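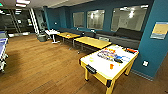 A break room should have one game in it, and the game should be air hockey. I worked 2 years at Woller, where the lounge had nice chairs and no reason to sit in them. People ate at their desks.

Air hockey takes no skill to start and a round is over fast. Ping-pong scares off beginners — pool takes up the whole lunch hour. Put a long bench along the wall so people can watch, and a few tables for food. Leave the mallets out. If you have to ask the front desk for them, the table will sit idle.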